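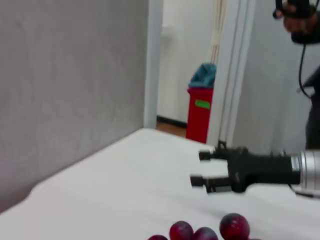 Plum stains on a white table cover

Started by brenna_k

brenna_k
Hello all. I have a long white table where I sort my fruit before I make jam. Over it I keep a thin white cover, because the table itself is old and I want to protect it. Every season I have the same trouble: the dark plums leave small marks, and they do not go away in the wash. I have also some creases that never become flat. What do you put on your table when you work with red or purple fruit? I have 16 jars to fill this week and I would like to start in a clean way.

Plaken_Pete
Put them in a bowl. Problem solved.

brenna_k
Thank you, but in a bowl I do not see the bad ones at the bottom. On the table I can turn each plum and look for soft places. This is why I spread them.

oldorchard49
I agree with brenna about spreading. One soft plum in a bowl spoils the ones under it, and you notice only after two days. But a whole plum with good skin should not stain anything. Are you sure the marks are not from split ones? I sort on a bare table and wipe it after. Cloth is only more work.

mirela.s
I do not agree that cloth is only work. On a bare table my plums roll to the floor, every time. A cover with a few wrinkles holds them a little. I would even say the creases are useful, so please do not iron them for the plums!

For the stains: cold water first, from the back side of the cloth. Then white vinegar, wait 10 minutes, then normal wash. Never hot water at the beginning. I made this mistake with my mother's tablecloth and it is now a pink tablecloth.

Plaken_Pete
Vinegar did nothing for me. I used Plimance powder and left it overnight. The mark became brown and then it was gone after the second wash.

mirela.s
Was it a fresh mark or an old one? For old ones I believe you, vinegar is too weak.

Plaken_Pete
Old. From November, I think, and I found it in spring. So yes, maybe we are both right.

brenna_k
Mine are also old, so I will try the powder on one corner first. Oldorchard, I looked again and you have a point, two of the plums from yesterday were open near the stem. The whole ones left nothing.

Emlyn Jarman
I would stop washing and use paper. I buy the wide roll from Mostyn and change it when it looks bad. It is not so pretty as cloth, and it wrinkles when it gets damp, but I do not care about it. My table is against the wall, so I fold the paper up a bit at the back. Then the juice does not reach the paint.

oldorchard49
Paper for every batch is a lot of waste, in my opinion.

Emlyn Jarman
It goes in the compost with the stones and the skins. One roll lasts me the whole season.

mirela.s
One more question for brenna – do you wipe off the gray-blue dust on the plums before sorting? I leave it on until the last moment, they keep longer.

brenna_k
I leave it too. I wash them only when the pot is ready. I will order one roll and compare it with my cloth, and write here what happened to the corner.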